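Home | Scores | Columns | Club Cricket | Archive

Rain tables should not decide club matches

19/02/2019
By Wissam Srour

The Hokville league will vote in February on whether to keep its present rule for shortened one-day games. The rule is simple. When overs are lost, the target is reduced in proportion to the overs that remain, and wickets are ignored. A side chasing 210 in 40 overs that loses half its overs to rain needs 105 to tie from the remaining 20, and it still has ten wickets to spend. I think the rule should go, and I think the replacement most often proposed is also wrong.

The objection to the run-rate rule is old and well understood. A batting side has two resources, balls and wickets. Cutting the balls in half while leaving all the wickets intact does not cut the resources in half. Ten wickets across 20 overs lets every batter take more risk than ten wickets across 40. The chasing side is therefore favored whenever the break comes before or early in its innings, and captains know it. On a cloudy morning the toss is worth more than a good opening bowler.

I went through the league scorebooks to see how large the effect is. They cover 1346 completed one-day matches, of which 84 had a revised target. The side batting second won 53 of those 84, or 63 percent. In the remaining 1262 matches, it won 49 percent. The sample of shortened games is small, and part of the gap may come from a damp pitch drying or a wet ball being hard to grip. I would not put the whole difference on the formula. I would put most of it there.

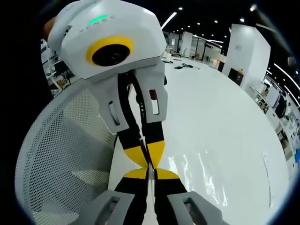
Ga-eun Sung disagrees with that reading, and wrote to me after an earlier draft went round the clubs. Her view is that the wet ball explains far more than I allow. Spinners in this league bowl close to half the overs in dry games, she says, and far fewer after a rain break, so the chasing side faces a weaker attack whatever the target is. She would keep the present rule and let the fielding captain ask for a ball change at every restart.

Her point about spin is fair and I have no figures that would settle it. The scorebooks record who bowled but rarely record when play stopped within an innings. A ball change at restart is a sensible rule and I would support it on its own. It does not repair a formula that leaves out wickets.

The usual answer is to adopt a resource table of the kind used in professional cricket. Weda and Tabrizi have both said they will vote for this. A table assigns a percentage to each combination of overs left and wickets in hand, and the target follows from the ratio of the two sides' percentages. The principle is correct. My concern is with the numbers in the table, which come from matches played by people who bat and bowl much better than we do.

Consider the lower order. In professional games the last three wickets add a useful number of runs. In our third division they add very little, and a side that is seven down is nearly finished. A table built on stronger batting will say that such a side still holds a fair share of its resources. If rain then takes ten overs, it will be given a target that assumes runs from players who do not make them. The error runs the other way at the top of the order, where our openers score slowly and the early overs are worth less than the table claims.

There is also the matter of who does the arithmetic. Two umpires and a scorer must agree on a target in the ten minutes before a restart, often in a parked car. The table method requires them to log the overs and wickets at every stoppage. With one break this is manageable. With three it is not, and an error of a single row can move the target by several runs. Fornine lost a semifinal two seasons ago by four runs, on a target that was worked out three times and came to three different numbers.

What I would propose is a short table of our own. Group the overs remaining in blocks of 5. Group the wickets lost as none to two, three to five, and six or more. For a 40-over innings that gives a grid of 24 cells, which fits on one side of a card. The values can be taken from our own scorebooks. I have ball-by-ball sheets for 537 innings, and that is enough to fill most of the grid with steady averages. The thin cells, mainly those with many wickets down and many overs left, can be smoothed from their neighbors. 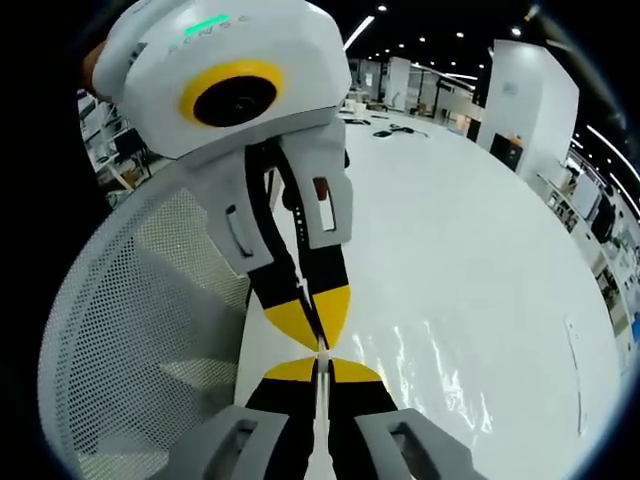 A coarse grid has a cost. A side that loses its third wicket just before the rain drops a whole row, and the jump in target can look harsh. Straight-line steps between cells would reduce this, at the price of more work for the scorer. I would accept the jumps for one season, publish every revised target along with the inputs used, and then look at whether the results lean toward either side.

I would also raise the minimum for a result. At present a match stands if the second side has faced ten overs. No formula works well on ten overs, ours or anyone else's. Fifteen would cause a few more games to be abandoned. In the 84 shortened matches, nine ended with the second innings between ten and fifteen overs, and five of those nine were the subject of a written complaint.

The vote as drafted offers two choices, the present rule or the professional table. A third line should be added to the ballot before it goes out. If it is not, I would ask clubs to hold the present rule for one more year with the minimum raised, and to take up the table again when there are local numbers to put in it.

Recent columns
- Over rates in the second division
- The case for a smaller boundary at Weda
- Scoring sheets: what to record and when
- Two new balls in junior cricket

Contact | Copyright 2019 | Back to top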